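Hurbridge et Van Dijk publient les résultats de leur essai comparatif de mains robotisées

Catégorie : Communiqués > Robotique et préhension

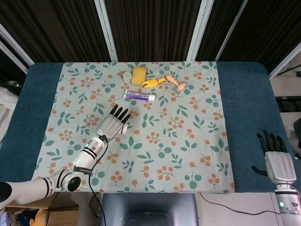 Communiqué, le 10 avril 2024 – L'intégrateur Hurbridge et le bureau d'études Van Dijk annoncent la fin de la première phase du projet Nalterura, consacré à la comparaison de préhenseurs pour la manipulation d'objets courants. Quatre préhenseurs ont été évalués, dont une main humanoïde à quatre doigts et pouce, montée sur une installation à deux bras.

Le protocole prévoit 27 objets de formes et de rigidités différentes, parmi lesquels une éponge, un tube de dentifrice et un mannequin articulé en bois. Chaque configuration a fait l'objet d'environ 110 essais de saisie, avec les mêmes réglages de vitesse. Les prises sont effectuées sur une table recouverte de tissu, surface que les partenaires ont jugée plus exigeante qu'un plateau nu pour les objets bas.

La main humanoïde a obtenu les meilleurs résultats sur les objets irréguliers. La pince parallèle de référence conserve l'avantage sur les petits contenants cylindriques – elle demande aussi moins de temps de réglage. L'écart entre les deux contrôleurs testés est resté faible, sauf lors des prises coordonnées à deux bras.

La seconde phase débutera en mai sur le site de Flirnero, pour une durée de 14 semaines. Elle portera sur l'usure des doigts et le remplacement des câbles. Le rapport complet peut être obtenu sur demande auprès de Hurbridge.

Commentaires (3)

ptitloup38
Les objets souples sont-ils tous dans la même catégorie ? Une éponge et un tube, ce n'est pas le même problème.

atelier_nord
Résultat conforme à ce que nous observons avec notre pince. Le temps de réglage compte beaucoup chez nous.

M.R.
Le rapport sera-t-il disponible en anglais ?

Contact presse | © Hurbridge – Tous droits réservés | Haut de page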